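**Gift cards vs. actual gifts for teenagers, where do you stand?**

**pinewhistle** · 22 Oct 2026

My sister has asked the whole family to do gift cards only for her kids this year. There are 4 of them, oldest is 17. Her reasoning is that the house is full and the kids return half of what they get anyway. I understand it but I don't like it. Last year I gave my nephew a Tirnano card and he still hasn't used it. Am I allowed to ignore her and buy something small?

**gus_orchard**

No. She told you what she wants. It's her house.

**mbermudez**

I'd do the card and put something you can eat in the envelope. Chocolate, dried mango, a bag of good nuts. It gets used up and your sister can't complain about storage.

Also check the terms on any store card before you buy. The Orozco ones I got for my godsons had a monthly fee that started after a year, and one of them was down to almost nothing when he took it to the register.

**pinewhistle**

I didn't know about the fee. I'll look at the Tirnano one tonight.

**lattice_hill**

I disagree with gus. A request is a request, and an aunt can still use her judgment. We redid my younger son's bedroom last summer and he picked out all of it, and I can tell you the things in there he cares about came from people who chose them for him. 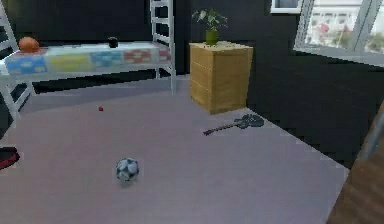 My mother gave him a used atlas with her notes in it from when she taught school. He reads it. The gift cards from the same birthday went to video game money in one afternoon and he couldn't tell you who sent which.

**gus_orchard**

Game money is what he wanted. I don't see the problem.

**lattice_hill**

I didn't say it was a problem. I said he doesn't remember it.

**adelmo.s**

Adelmo Sorrentino here, I run the swap shelf in Flaltport. We get a lot of unwanted presents after the holidays, mostly still in the wrapping. Bath sets, mugs, board games for the wrong age. Very few books, and hardly ever anything handmade. So I lean toward the sister's side for store-bought stuff, but I'd make an exception for anything you made yourself.

Quilts and blankets I can't keep on the shelf at all. Someone takes them the same day. My granddaughter asked for one two years running.

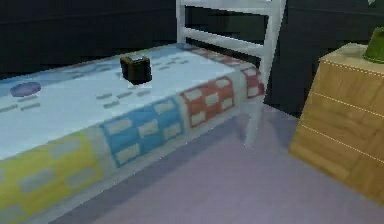
*Patchwork blanket, yellow, blue and red along the side*

If you can sew or know someone who does, ask now. In November everybody who quilts is already booked.

**pinewhistle**

I can't sew. I can knit a scarf, slowly.

**mbermudez**

One scarf for the oldest, cards for the rest?

**pinewhistle**

That would start a war.

**tollgate92**

Has anyone used Futis? You put money in and the kid picks a charity for part of it and keeps the rest. My daughter is 15 and spent more time choosing the charity than she did on her own half. I wouldn't do it for a kid who didn't ask, though.

**gus_orchard**

That's a lecture with a bow on it.

**tollgate92**

She liked it. Your kids might not.

**mbermudez**

Cash in a card also works, has no fee, and doesn't expire. My uncle Macario Bermúdez (I'm named for him) gave every one of us the same amount in the same kind of envelope until we turned 18, with a line about something we'd done that year. I kept the notes.

**pinewhistle**

OK, I like the note idea. Cash, a note, and the dried mango. I'll call my sister before I buy anything and ask if food counts.

**lattice_hill**

Food doesn't count. Don't ask her, she'll say no.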